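**Ticket 885: right hand lags in teleop, block stacking**

Opened by: Riku Amano
Site: Stotdale
Status: open

Stacking demos with the right hand are coming out poor. When the operator lets go of the top block, the robot's thumb opens late and drags the block off line. Left hand follows normally. The task is red, yellow, green from the bottom up, built on the black square.

**Log**

Restarted the glove software. No change.

Swapped the operator's gloves for the spare pair. Still late on the right, so I put the first pair back.

Recalibrated both hands, open palm then fist. Fingers on the right are fine now. Thumb still late, worst on release.

Checked the recordings. Out of 153 demos since May, the late thumb shows in the last batch only. That batch was the first one taken after the Vornunen update. I have marked it "do not train" and left the older ones alone.

Put the smoothing value for the right thumb back to 2, same as the left. The update had reset it. Release feels better, but I have only tried it with the top block.

**Still to do**

- Full stack from an empty square, right hand only
- Same again with Wiebke on the controls
- Save the hand settings outside the Vornunen folder

Position of the right hand at the green block:

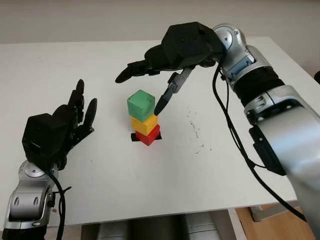

**Morven Geddes:** Check the thumb's travel limits before you record any more. The same update reset those on our rig at Semple, and the smoothing fix only hid it for a day. I'd keep the marked batch out until you've compared both.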